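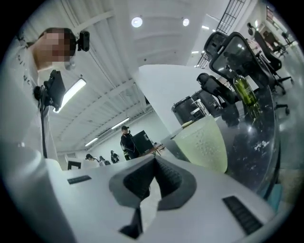 White gripper, grey rubber pad, and someone in a light grey shirt.

Murali's corner: the snapshots we forgot

14 November 2022

I opened our hosting bill last week meaning to check one line and shut it again an hour later with a cold cup of tea and a list. The culprit was snapshots! Those handy little copies of a disk you take before you do something risky, and then never look at again. We had 2,110 of them sitting in the Brilen account, and the oldest belonged to a server we switched off before I'd even started.

If you haven't bumped into this before, a snapshot only stores the blocks that have changed since the previous one, so each looks tiny when you take it. Lovely. The trouble starts when a busy database disk gets one every hour (guilty, that was my schedule) and all those changed blocks pile up. Deleting one in the middle of the chain might free up next to nothing too, as the blocks that later copies rely on have to stay put. I deleted 70 from the Gunside test box, feeling very pleased with myself, and the total barely moved.

What did help was putting an expiry on the schedule itself. Hourly copies now hang around for a day, daily ones for 11 days, and we keep a monthly one for a year. Analyn wanted the monthlies kept longer for the Haslinger project and she's got a fair point about their contract, so those go into the cheaper archive tier instead. Just be aware that pulling something back out of archive is slow, so please don't put anything there that you'd want back in a hurry.

A couple of things I'd ask everyone to do. Tag your manual snapshots with your name and a date you're happy to see them go. I've had to guess at "before-change-2-FINAL" and I'd prefer never to do it again. And if you delete a server, check whether its disks went with it. Ours are set to stay behind by default, and a disk with no server attached costs exactly the same as one that's working for a living.

Edgardo asked whether snapshots count as our backups. Partly! They live in the same account as everything else, so if somebody gets hold of the admin login they can wipe the lot. Subbarao has been copying the Stakance ones across to a second account with its own login since May, and I'd like to get the rest of us onto the same set-up. He's written up the steps on the shared drive, under Storage.

Next month I'm having a go at our log files. If you've got debug logging switched on somewhere and you know about it, come and tell me before I find it.

Murali Acharya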